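Ticket 939: Isine export drops substances from the chemical inventory report
Opened 5/25/21 by Daryna Demchenko, Fendholm site
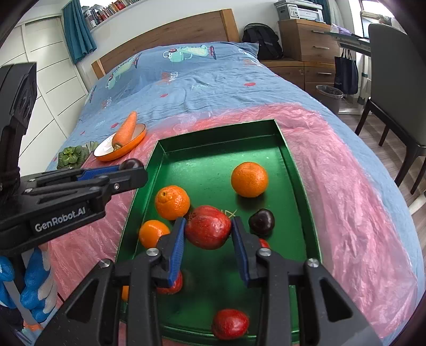
Syafiqah Ong replied that the regulator's template changed in April and wanted to know which version we were filing on. The new one, I'm afraid. We read the notice and everything.

Status: 90 substances go in, 75 come out. The missing 15 all have two CAS numbers on the safety data sheet, and Isine copes with this by pretending they were never bought. Tempting, but the permit says otherwise.

Tried: re-import, clean cache, stern language. No change.

Fiifi Asante: Set "multiple identifiers" to 2 under Filing Rules, then rebuild the list.

All 90 present — including one solvent we'd rather not have. Leaving open until Birkarholm has run theirs.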